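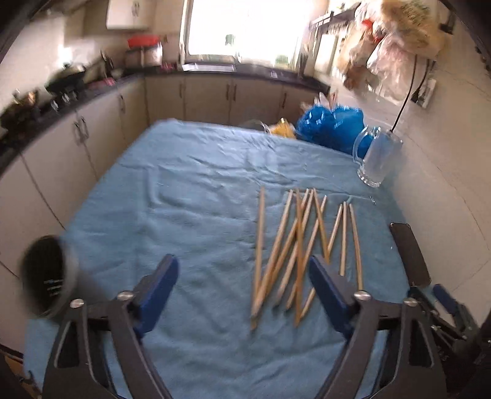
Section 6. Setting up the table demonstration for visitors

This section covers the chopstick demonstration used on open days and during group visits. It applies to the Lernness hand-held gripper, single or in pairs, with the standard blue pads. For pad replacement and charging, see Section 3. For collecting recordings outside of visits, see Section 8.

The demonstration runs in two parts. In the first, a trained presenter picks up chopsticks from the cloth with the gripper and stands them in a cup. In the second, visitors try the same thing themselves. Allow 22 minutes for the whole demonstration, including questions.

6.1 What you need

Two hand-held grippers, checked the same day
One plain table cloth, light in color
Ten wooden chopsticks
One cup with a wide opening, tall enough to hold the chopsticks
Spare pads and the small screwdriver from the Lernness case
A laptop with the viewer installed, if you plan to show the recording

A mix of light and darker chopsticks is fine. Do not use lacquered or metal ones. They slide out of the pads, and visitors will assume they are doing something wrong.

6.2 Preparing the table

1. Choose a table that people can stand around on at least two sides. A kitchen table works well. The demonstration was first put together in the test kitchen at Giveston and has been run there more than anywhere else.

2. Spread the cloth over the table. It does not need to be ironed. Small creases lift some of the chopsticks slightly and make them easier to pick up. Large folds should be pulled out by hand.

3. Drop the chopsticks in a loose pile to one side of the cloth. Let them cross each other. Do not line them up, even if a helper offers to.

4. Put the cup on the opposite side of the table from the pile. For adult groups it may be laid on its side, so that the presenter has to stand it up first. For school groups, start with the cup upright.

5. Place the second gripper near the edge of the table, within reach, with its jaws pointing in toward the cloth.

NOTE: Other household things on the table, such as a glass or a phone, can stay as long as they are clear of the pile and the cup. Ordinary surroundings are part of what the demonstration is meant to show. Keep anything breakable out of the path between pile and cup.

CAUTION: Do not run the demonstration next to a stove that is on or still hot. Visitors step backward without looking.

6.3 Checking the gripper

1. Hold the gripper over the table with the jaws fully open. Both pads should angle in toward the center by the same amount. If one sits flatter than the other, the linkage on that side has been knocked and needs to be reset (Section 3.4).

2. Look at the round screws on both jaws. Tighten any that stand proud. A quarter turn is enough.

3. Close the jaws slowly on a single chopstick and lift it 185 mm above the cloth. Hold it there while you count to five. If it tips or slips, wipe the pads with a damp cloth, let them dry, and try again.

4. Start a recording and check that both pads show in the viewer. Stop it and delete it.

CAUTION: Keep fingers away from the outer joints when the jaws close. The pinch is not strong, but it is sharp enough to make someone drop the tool.

6.4 Running the first part

1. Begin with the jaws wide open over the bare part of the cloth. Wait until the group has gathered.

2. Explain in one or two sentences what is being recorded and what it is for. The wording agreed with Busetti is on the yellow card in the case. Please use it as written, especially with press.

3. Pick up the top chopstick first. Approach from above, with one pad on each side, and close near the middle of the stick. Move at half your normal speed.

4. Carry it to the cup and let go only when the lower end is inside.

5. Continue until the pile is gone or the group starts to drift. Four or five chopsticks are usually plenty.

If you drop one, leave it where it lands and pick it up from there. Do not use your free hand. Groups tend to ask more after a drop than after a clean run – be ready for the question about how a robot would handle it, and pass it to the engineer on duty if there is one.

6.5 Letting visitors try

1. Reset the pile as in 6.2, step 3.

2. Hand the gripper over with the jaws open and the handle toward the visitor. Put the wrist strap on first.

3. Let each person try two chopsticks, then change over. With both grippers in use, two people can work from opposite sides of the table.

4. Only record visitors who have signed the form. Children under 14 may try the gripper but are not recorded, with or without a form.

NOTE: Left-handed visitors should stand on the other side of the table. Turning the gripper over does not help.

6.6 After the visit

Count the chopsticks back into the case. Wipe the pads, close the jaws and fit the foam block between them. Write the number of tries in the log. Pads are changed after 2000 grips, and visits use them up faster than regular sessions do.

Report damage to Orvokki Kallio at the Giveston desk the same day. Questions about the viewer or the recordings go to Zihan Mao. Spare cloths and cups are ordered through Sjöberg, and delivery is slow in December, so check the cupboard in good time.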